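Open day at the Sturkance simulation lab: notes for our equipment plan

Last updated: July

I went to Sturkance with a notebook full of prices and came back with most of them crossed out, in the best way! We have been planning to buy a mobile arm for our training kitchen at Kinmont, and I wanted to see how people who do this every day decide what to spend money on first.

The morning was all simulation. Everett Kapoor ran the session and let us sit at the workstations (three of them, with the graphics cards you'd find in a decent gaming PC), where whole rooms are rendered so a robot's software can be tried in them before any hardware is ordered. I could have stayed at that desk until dinner.
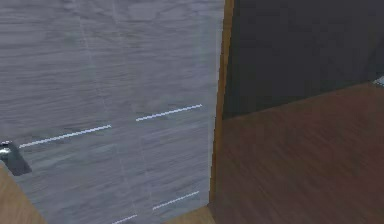

What it costs to start

Cheaper than I had feared. Sturkance budgets $457 a month for computing time and storage, and 30 hours of staff time to build a new set of rooms. The staff time is the part we had left out of our plan completely, so that line goes in tonight.

Floor space came up again and again. A mobile base needs room to turn, and doors are where purchase plans tend to go wrong, so measure them before you ask for a quote.
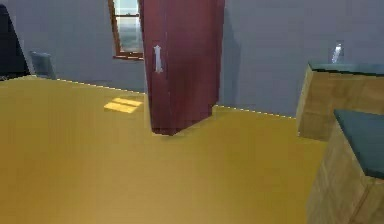

Simulated room with the red door open and cabinets at right.

After coffee we got into the choice between one good arm and two modest ones. I had always leaned toward one good one. Everett's view is that spare parts and service visits should be priced before anyone falls in love with a model, and I am guilty as charged there.
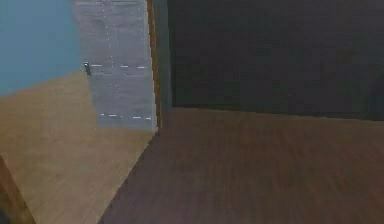 Wendell Marchetti said his shop at Narkthorpe bought the arm first and the software seats a year later, and he would swap the order if he could do it over.

That got a lot of nodding, mine included. We are now looking at 135 hours of simulated trials before we sign anything, with the Taşdemir quote on hold until they are finished.

The kitchen work was my favorite part, since it is so close to what we want to do ourselves. 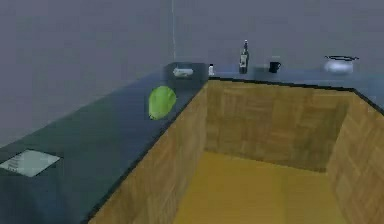 I have asked for a second visit with our kitchen manager, and I'm bringing our own counter measurements this time. If you are planning a purchase and get the chance to go, take the morning session and wear comfortable shoes, because the tour of the workshop afterward is long and there is hardly anywhere to sit.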